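# Volley demo kit: two arms, one table, your floor
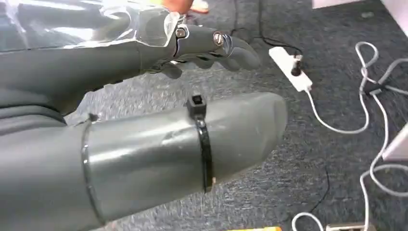
Volley is the two-arm demonstration set from Naron, rented by the visit to schools, libraries and companies holding an open day. You get the arms, the hands, a controller, the cables and one of our people for the day. Setup takes 3 hours. Visitors tend to imagine a curtain going up, and what they get if they come early is a carpet with a power strip on it, a great deal of white cable in loops, and a robot hand with crinkled plastic film over the top. Several hosts have told us this was the best part, so we now list it on the schedule as "Open Setup" and charge nothing extra for it.

## What happens on the day

The standard program runs 7 short demonstrations, with breaks for the motors and for the presenter, who is the less reliable component. Visitors can guide an arm by hand and watch it repeat the move. Children are better at this than their parents and will say so.

The handshake demo is popular. The grip is limited in software, and limited again after the event at Emadside, where a man in a good suit asked for "the full version."

## What you provide

- One grounded outlet within reach of the work area
- Clear floor space, 10 feet on the long side
- A table that does not wobble (we will lean on it, and we will look at you)
- Somewhere to park a van

Carpet is fine. Gravel has been tried.

## In the kit

- Two arms with five-finger hands
- Controller and stop button
- Floor cables and a bag of cable ties
- Beyene soft covers for the fingers, one spare set

The stop button is large and red. Visitors may press it once each.

## Price and booking

A one-day visit is $700, including setup, takedown and travel inside our delivery area. A second day at the same site is half price because the cables are already down. November fills early, mostly with schools. Use the booking form and tell us which floor you are on and whether the elevator works. "Usually" counts as no.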